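The Pears at Delow

The bus let Sorcha Dunne off at the bridge in April, a little before dark, with one bag and the key to her aunt's house. The driver asked if someone was meeting her. She said it was a short walk, and he shrugged and closed the door.

Delow had one street and a lane that went up from it. The orchard was at the top of the lane, on the side facing Skorkura, and the house stood at the bottom of the orchard with its back to the road. On the land office map the whole thing was lot 412. She had the map in her bag, along with the papers she was supposed to sign the next afternoon. A man from the city wanted the land. He had never asked about the trees.

She unlocked the door and found the lamp. The kitchen smelled of mice and old soap. Her aunt's coat was on its hook, and the sleeves still had the bend of her elbows in them. Sorcha hung her own coat on top of it and put the kettle on.

The knock came while she was drinking her tea. It was Cinia, from the next house down. She was eleven or twelve when Sorcha last saw her, and now she had a baby tied to her front and a flashlight in her hand.

"You saw the sky," Cinia said.

"What about it?"

"It's clear. There's no wind. The pears are in bloom."

Sorcha had seen them on the way up, 200 trees gone white, and had thought they looked nice. She said so.

"They'll be brown by morning if you don't light the pots," Cinia said. "I'd do it, but I've got him, and my father's doing ours."

"I'm selling the place tomorrow."

"All right," Cinia said. She shifted the baby. "The pots are in the shed. The oil is behind the door. Your aunt marked where they go."

She went back down the lane, and Sorcha watched her light until it passed the wall.

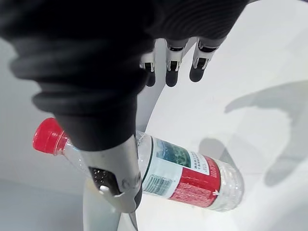

Three fingers, black at the tips, over white.

Sorcha went to bed in her clothes and did not sleep. At ten she got up and looked at the thermometer nailed to the window frame. At eleven she looked again, and it had dropped enough that she put her boots on.

There were 30 pots in the shed, stacked in rows with their lids off. Each was the size of a milk pail and black with years of soot. Behind the door were the oil cans and a pair of gloves with the right thumb worn through. She put the gloves on and loaded the first pots into the wheelbarrow.

Her aunt had marked the places with flat stones, each painted with a dab of blue. In the dark they were hard to find. Sorcha walked the rows with her head down and the lamp held low, and when she kicked a stone she set a pot on it and went on to the next. The barrow had a bad wheel that pulled left. She remembered that wheel. When she was nine she had tipped a load of windfalls down the bank and into the Eren, and her aunt had made her wade in and get back the ones she could reach.

By 2 in the morning all the pots were out. She had oil on her sleeves and in her hair. She lit the first one with a twist of newspaper and it went out. She lit it again and it went out again.

"Open the damper," somebody called from over the wall. It was Cinia's father. She could only see the end of his cigarette.

"Which is the damper?"

"The round thing at the bottom. Turn it till it's half open. Once it's drawing, close it down a bit."

She turned it, and the flame took. It burned low and orange and gave off a thick smoke that stayed close to the grass. She did the next one, and the one after that. When she looked up, there were fires all along the hillside – the neighbors' and hers – and the smoke had joined up into one long sheet under the branches.

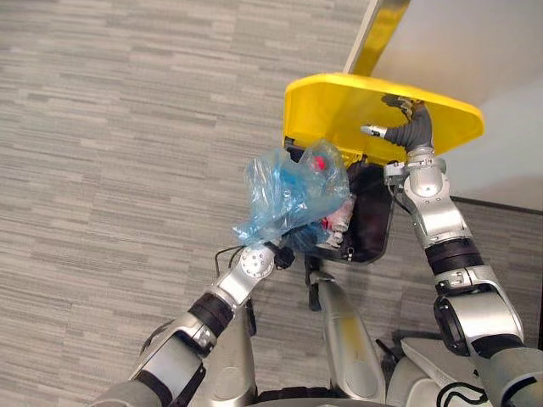
Why do they light fires in the orchard on a frost night?
The open blossoms die in a hard frost, and the heat and smoke keep the air between the rows a little warmer until the sun comes up.

She walked the rows until morning. Some pots burned too fast and had to be closed down, and two ran dry and needed filling. She carried the can in both hands. Toward five the cold got worse, and she stood by the pot at the top corner and held her palms over it. From there she could see the river and the roof of the house, and nothing moving on the road.

The sun came over the shoulder of Skorkura and reached the upper trees first. Cinia's father climbed the wall with a knife in his hand. He picked a blossom from a low branch, cut it down the middle, and held it out. The center was green.

He cut another from the bottom row, near the bank, and that one was black. He cut four more down there. Three of them were black.

"You lost some by the water," he said. "Everybody does. The rest will set."

"When do you pick?"

"End of August. September, if it's a cool summer."

He asked her when the man from the city was coming, and she said three o'clock. He nodded and went home to sleep.

Sorcha closed the dampers, starting at the top. The pots were too hot to move, so she left them on their stones. In the kitchen she washed her face twice and the water was still gray. She took the papers out of the bag and read them through at the table. Then she went and found a pencil, and wrote "oil" on the back of the map, and under it, "wheel."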